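Twal two-arm bench cell: set-up and care

Stock code TW-2B. Supplied by Arside, built to order, allow 28 days. Page updated February 2018.

Two black arms, one from each side, sharing one table. Sold with grippers, wrist cameras, cabling and the Pakora controller. Table not included. Dumbbell set and white tray are the standard practice kit and can be bought seperately.

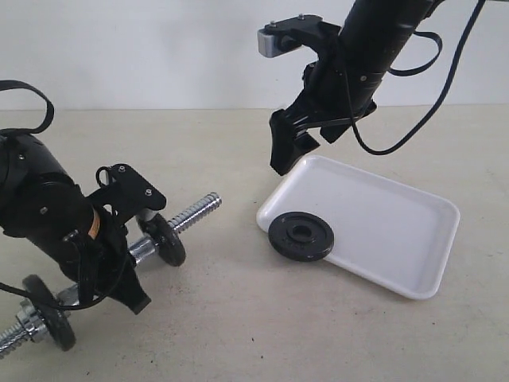
By Colin Attwater

Quick version for people who already own one and just want it running again. Full manual comes in the box, read it once at least.

Power off at the Pakora before you touch any cable. Both arms, not only the one you're working on. They sag a bit when the power goes, so park them low first with the grippers clear of each other.

Table first. Pale and plain is best, matt if you can get it. Wipe it down, bits of grit show up as marks in the camera picture and get mistaken for things. Clamp the arm bases 800 mm apart, measured centre to centre. Closer works but the elbows start to argue.

Cables next. Leave a loop at each arm, big enough that the wrist can turn all the way without pulling. Too tight and the plug works loose in a week. Too slack and it drops in front of the gripper. We get more calls about this than everything else put together. Run each arm through its full travel by hand and watch the loop, then do it again the other way.

Fingers. Drikach blunt-tip, black, sold in pairs. Close them slowly and look at the gap from the front. Should be even from the tip down. If one leans, slacken its bolt, square it up, nip it back. Never swap just one finger, they wear together.

Then the wrist view. Bring the gripper over the tray and look at the screen. You want both tips in shot at the bottom, with the rim of the tray clear beyond them and a good stretch of table. Tips missing means the camera has slipped round on its bracket. Soft tips are fine, leave the focus alone. Dust on the fingers, wipe with a dry cloth, no spray.
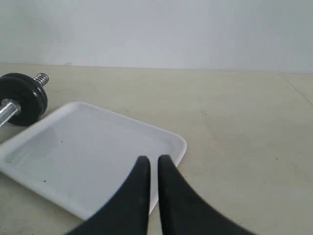
Two-arm check

Do this after any finger change, and after moving the table even slightly.

One gripper on the bar, the other up at the plate end. Bar on a slant, not flat. Bring the second arm in at quarter speed, hand on the stop button. Keep fingers off the spiral part where you can, the thread chews the pads. Smooth bit of the bar is what you want to hold.

Watch the bar as the second arm comes up to it. If it gets shoved sideways the two arms don't agree on where they are, so redo the base measurement and run the Pakora line-up again. Takes 40 minutes the first time, less after.

Tray sits off to one side, within reach of the arm doing the plates.
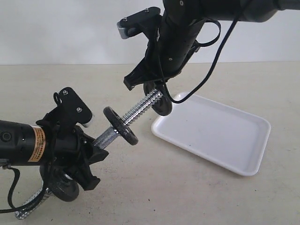 Upkeep

Every 50 hours: bracket bolts, finger bolts, cable plugs. Finger tight plus a nip on the small screws, they go into plastic on some brackets and will strip.
Every March, or once a year whenever suits: gripper grease, new pads, check teh base clamps.
Labels on the arms: leave them on. We can't take an arm back for repair without one.

Spares

Drikach finger pair, black
Finger pads, pack of four
Wrist cable, short or long (say which arm)
Camera bracket with screws
Practice tray, white
Threaded bar, plates and collars

Repairs by return to Arside only. Ring before sending, pack the arm folded, cable off and in its own bag. Don't send the controller unless we ask for it.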